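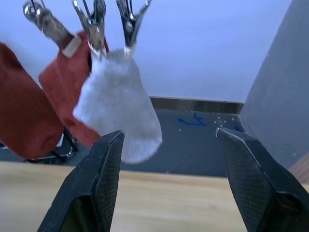
4. Comparación de pinzas sobre prendas colgadas

Figura 4. Vista desde la cámara de muñeca con los dedos Trendach abiertos. El calcetín gris claro queda entre las dos puntas; los rojos cuelgan a la izquierda.

4.1. Montaje y procedimiento

La literatura sobre manipulación de textiles siente una comprensible debilidad por las toallas, que son rectangulares y se dejan modelar. El calcetín ha recibido menos atención. Es pequeño, cambia de forma al menor roce y, colgado de un clip, gira sobre sí mismo en cuanto se le acerca un dedo mecánico. Nos pareció un buen banco de pruebas para una pregunta modesta: cuánto depende el éxito del agarre de la forma de los dedos y cuánto del controlador que los mueve.

Se compararon dos juegos de dedos intercambiables. Los Orkora son planos, de caras paralelas y recubiertos de silicona lisa. Los Trendach, que aparecen en la Figura 4, son negros, se estrechan hacia la punta y llevan en la superficie una retícula en relieve. Ambos se montaron en el mismo brazo, con la misma cámara de muñeca y el mismo actuador, de modo que las diferencias observadas no pudieran atribuirse a lo que el fabricante de cada juego llama, en su folleto, «filosofía de agarre».

Cada juego se probó con dos controladores. El primero, Nyitrai, ejecuta una trayectoria fija a partir de la posición estimada de la prenda y cierra los dedos al llegar, haya o no prenda. El segundo, Tretine, corrige la aproximación con la imagen de muñeca hasta el momento del cierre. Las cuatro combinaciones sumaron 300 intentos, repartidos por igual. Se consideró válido un intento cuando la prenda salía del clip y permanecía entre los dedos durante el retroceso completo del brazo. Los casos en que el calcetín salía del clip y acababa en la mesa se contabilizaron como fallos, pese a la opinión contraria de uno de los autores.

El límite por intento fue de 60 segundos. Ninguna ejecución con Nyitrai lo agotó, lo cual dice más de su confianza que de su puntería.

4.2. Resultados

De los 300 intentos, 119 terminaron en fallo. La combinación Orkora-Nyitrai fue la peor de las cuatro, y Trendach-Tretine la mejor. El cambio de controlador produjo una mejora mayor que el cambio de dedos, resultado algo incómodo para un trabajo que se propuso inicialmente como comparación de dedos.

La geometría en punta facilita la entrada entre prendas vecinas. En la disposición de la Figura 4, uno de los calcetines rojos cuelga detrás del gris y algo a la izquierda, con el extremo inferior junto a la punta del dedo izquierdo. Con los dedos Orkora, más anchos, esta situación acababa a menudo en un agarre doble: el robot retiraba dos prendas con la seguridad de quien ha retirado una. Hubo 29 agarres dobles, todos incluidos entre los fallos.

La retícula tiene un coste. Los tejidos de rizo se enganchan en ella al abrir los dedos, y en varias ocasiones la prenda, correctamente agarrada y transportada, se negó a ser depositada. Nuestro criterio de éxito termina en el retroceso del brazo y no penaliza este comportamiento; un usuario con un cajón abierto probablemente sí lo haría.

4.3. Limitaciones

La cámara de muñeca ve bien lo que está entre los dedos y bastante peor lo que queda muy cerca del objetivo a un lado, donde las prendas aparecen desenfocadas e incompletas. Tretine interpreta a veces esas manchas como parte del objetivo. Kristóf Deák propuso recortar el margen izquierdo de la imagen antes de pasarla al estimador; en ensayos preliminares el recorte redujo las confusiones, pero también la capacidad de anticipar contactos laterales, y quedó fuera de la comparación.

Tampoco variamos la fuerza de los clips. Todos los utilizados eran metálicos y de muelle, y sospechamos que una parte de los fallos corresponde a un empate técnico entre la pinza del robot y la del tendedero. La medición de la fuerza de extracción, prevista para julio, permitirá separar ambos efectos.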